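浴室の防カビ燻煙剤って本当に効いてるのか
スレッド一覧へ戻る | 返信 15

1 名前:nicanor_z
2023-01-20
二か月おきに焚けと書いてあるから律儀に続けてきたが、どうも納得がいかない。賃貸の一階、窓なしユニットバス、換気扇は24時間つけっぱなし。それでも天井の隅に黒い点が出る。
焚いた直後はきれいな気がする。でも焚く前に天井を拭いているんだから、きれいなのは当たり前じゃないのか。使っている人、やめて比べたことはある?

2 名前:湯冷め
やめたことある。八月にやめて、ひと月で目地がピンクになった。また始めたら減ったので、うちでは効いてると思ってる。

3 名前:nicanor_z
>>2
八月にやめたら何をしていても増えるだろう。再開したのは涼しくなってからでは?

4 名前:湯冷め
>>3
それはそう。ただ前の年の八月は焚いていて、そこまでひどくなかった。
あとピンクのは黒カビとは別物らしいから、比べるなら分けたほうがいいかも。

5 名前:Elvia
前の年と同じ気温、同じ湿度、同じ入浴回数だったらその比較も通るけど。
うちは子どもが家を出てから風呂に入る人数が減って、そうしたらカビも減った。燻煙剤は一度も使ってない。

6 名前:フロ釜
Flaranoの防カビ缶、通販のレビューが621件あって星五つばかり並んでるけど、読むと「焚きました、これから楽しみです」みたいなのが多い。使ったその日に書いて何がわかるんだ。

7 名前:湯冷め
>>6
レビューの件はわかるが、使った日に書いた人がいるからといって効かない証拠にもならない。

8 名前:フロ釜
>>7
効かないとは言ってない。効くと言い切る根拠が弱いと言ってる。箱の「99%カット」も、どの菌をどんな条件で試したのか、字が小さくて読む気がしない。

9 名前:durán_c
流れを切ってすまないが、換気扇は本当に吸ってるか?
ティッシュを一枚当ててみて、張りつかなかったら燻煙剤どころの話じゃない。うちの実家はフィルターが埃で詰まっていて、音だけ立派だった。掃除したら鏡の曇りが引くのが早くなった。

10 名前:nicanor_z
>>9
やってみた。張りつくことは張りつくが、手を離して数秒で落ちる。これは弱いのか普通なのか。

11 名前:durán_c
>>10
弱いと思う。ドアの下のガラリも見たほうがいい。空気の入り口がふさがってると、扇が元気でも引けない。
洗濯物を風呂に干してる家はあそこに糸くずがびっしり溜まる。

12 名前:Elvia
ガラリ掃除には賛成。でも換気を24時間回せばいいという説にも私は疑いがある。梅雨どきに湿った外気を入れて乾くものなのか。
結局うちは最後に入った人が壁と床の水を切って、タオルで天井まで拭いてる。面倒だけど、お金はかからない。

13 名前:フロ釜
>>12
毎晩天井まで拭ける人は燻煙剤なんかいらないだろ。拭けないから缶に頼るわけで。
ただ自分も水切りワイパーだけは認める。あれは目の前で水が減る。

14 名前:sirelham_k
横から。勤め先では部品を扱っていて、湿気にはうるさいほうだと思う。作業台に置くものはトレーに分けて、直置きはしない。 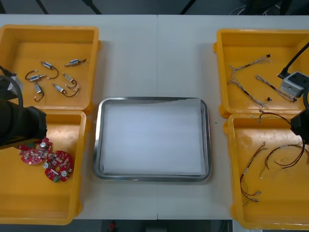
その癖で、家の風呂でもシャンプーのボトルを床に置くのをやめて、全部タオルバーに吊るした。底のぬめりはなくなった。ただ天井の黒い点には何の変化もなかったので、置き方で片づくのは床と棚までだと思っている。
燻煙剤は一年使ってやめた。やめてからのほうが増えたとも減ったとも言えない。写真で記録していたわけでもないので、記憶で語っても仕方がない。
>>2 の人を責めるつもりはないが、どの家も一軒きりの話なので、どちらの側にも決め手がないように見える。

15 名前:湯冷め
>>14
一軒きりなのはその通り。でも自分の家で困ってるんだから、自分の家の感触で決めるしかないところもあるよ。一缶の値段で気が楽になるなら、私は続ける。

16 名前:nicanor_z
ガラリを外したら灰色の綿みたいなのが出てきた。ティッシュは前より長く張りつく。
次に焚く予定だった分は見送って、天井の隅を同じ位置から撮っておくことにする。これで増えなくても換気のおかげか冬のおかげかは区別がつかないんだが、フロ釜さんに言われる前に自分で書いておく。

17 名前:フロ釜
>>16
言おうと思ってた。夏にもう一回やってくれ。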